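February 28, 2024

3 min read

So I finally did it, I signed up for the bread swap in Pultumdale and now I have to make something people would want to take home. The deadline crept up on me the way everything has this winter. I told myself I'd have a decent rye going by now and what I have is a jar of starter that smells like nail polish and a bag of flour from Tramevora that I keep moving from one shelf to the other.

Started this morning before work. 300 grams of the rye, 200 of the white, and then I poured the water too fast and had to guess at the rest. The dough was like wet cement! I scraped it off my fingers with the back of a butter knife and half of it went down the sink, which I know I'm going to regret when the drain backs up. Second try after lunch went better. I used the old Kneževič cookbook, the one with the spine held on by packing tape, and followed it to the letter except for the caraway (I hate caraway, I've always hated it, it tastes like a dentist's waiting room).
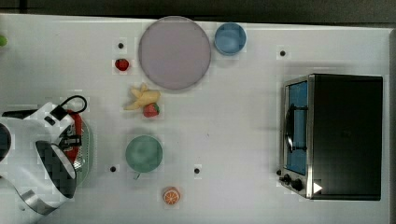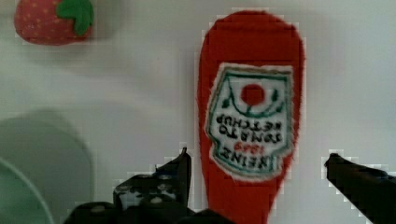
I keep thinking about what to bring to go with the bread, because a loaf all by itself on a long table looks so lonely. Last time people had butter in little dishes and somebody brought a plum jam I'd have eaten with a spoon in the parking lot. I could do a spread, or just fruit. A big round plate in that grayish lavender with strawberries and a banana near it already looks like a party to me, and it's a lot less work than jam. Though strawberries at the end of February cost what they cost, and they taste like cucumber. Maybe I'll wait and see what the market has in March. Or I'll make the onion thing again and stop fussing.

Anyway, the second loaf. It rose! Not a lot, but it had a dome on it, and when I knocked on the bottom it made that hollow sound everyone goes on about. I let it cool for maybe ten minutes when the book says two hours, and of course it was gummy in the middle. Ate two slices standing up with too much salted butter and burned the roof of my mouth. No regrets.

Weather was awful all day, sleet and then the kind of rain that comes in sideways. I was supposed to walk over to Asport to return the library books and didn't, so that's another day on the fine. The kitchen window fogged up so badly I drew a face in it, and now there's a greasy face on my window.

Things to remember for next time: less water to start, put the salt in BEFORE the last fold, and buy parchment, because I used the last sheet and the loaf welded itself to the pan. I had to pry it out with a spatula and left a chunk of crust behind (ate that too). Also feed the starter tonight. I've written it on my hand.

It's after eleven and the whole apartment smells like toast. The jar is fed, lid loose, sitting on top of the fridge with a saucer under it in case it gets ideas overnight.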